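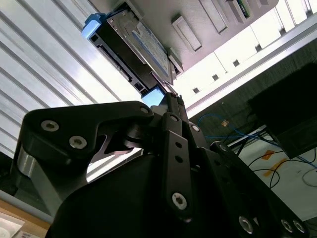 Hard Drives and Drive Caddies: Frequently Asked Questions

Rernow Equipment Reuse Service
Last reviewed: 2025-09-26

The answers on this page apply to desktop computers collected from, donated to or issued by the Service. They cover the removal of hard drives, the care of the plastic caddies in which many drives are held, and the return of equipment at the end of a loan. Enquiries concerning laptops should be made at the Sirkness counter.

What is a drive caddy?

A caddy is a plastic carrier that holds a hard drive inside the computer case. Many of those we receive are black, with coloured tabs at the ends. Blue is a common colour for these tabs, though it varies between makers and should not be relied upon when identifying a part.

Must I remove the hard drive before donating a computer?

No. Computers may be handed in complete. Donors who prefer to keep their drive may remove it beforehand, but are asked to leave the empty caddy in the case. Replacement caddies are difficult to obtain for older models, and a computer that arrives without one often cannot be reissued.

How should a drive be taken out?

Shut the computer down fully, switch it off at the wall and unplug every lead. Open the case according to the maker's instructions. Disconnect the data and power cables from the drive by holding the plugs and not the wires. On most caddies of the tabbed kind, the tabs are pressed gently towards each other and the caddy is then drawn straight out of its bay. Some models have a separate catch or a retaining screw, and the caddy should never be forced.

The caddy will not move. What should I do?

Check first that both cables have been disconnected. A cable left in place is the usual cause. If the caddy still does not move, close the case and bring the computer to us as it is. There is no charge for removal at the counter, and an appointment is not required.

May I handle the drive directly?

Drives should be held by their sides. Please avoid touching the circuit board, and do not place a drive on carpet or on a metal surface. A bare drive is easily damaged by a short fall – a folded towel on the table is sensible when working at home.

Should I peel off the label on the drive?

Please leave it in place. The printed label normally gives the model and serial number, and we use the latter in our records. On certain drives the label also covers an opening that must remain sealed.

What happens to the data on a donated drive?

Every drive is erased before the computer is offered for reuse. Drives that cannot be erased are destroyed, and the destruction is entered against the serial number. Donors may request a written certificate by completing Form 552 at the time of the donation. Certificates cannot be issued afterwards.

The Service does not recover files. Donors should copy anything they wish to keep before handing in a computer.

Can I donate loose drives and caddies?

Yes. Nearly 700 loose items were received in the year ending in April, and many were put back into use. Drives should be wrapped separately in anti-static bags where these are available. Caddies may be sent together in one box, provided that any screws are placed in a labelled envelope.

Which caddy fits my computer?

Caddies are seldom interchangeable between makers, and may differ between two models from the same maker. Please quote the full model name of the computer when making an enquiry. Staff at the Sarmiento store can compare a caddy with those held in stock if the old one is brought in, even when it is broken.

I have a borrowed computer. May I change the drive myself?

Borrowers are not permitted to open a computer on loan. Faults should be reported through the Fito request system, using the asset number on the loan agreement. A replacement computer will be arranged where the repair is expected to take longer than two working days.

Who should I contact?

Donations and certificates: Naa Gyamfi, Collections Office
Loans, repairs and spare caddies: Wai-kit Su, Workshop Office

Written enquiries may be left at either counter during opening hours.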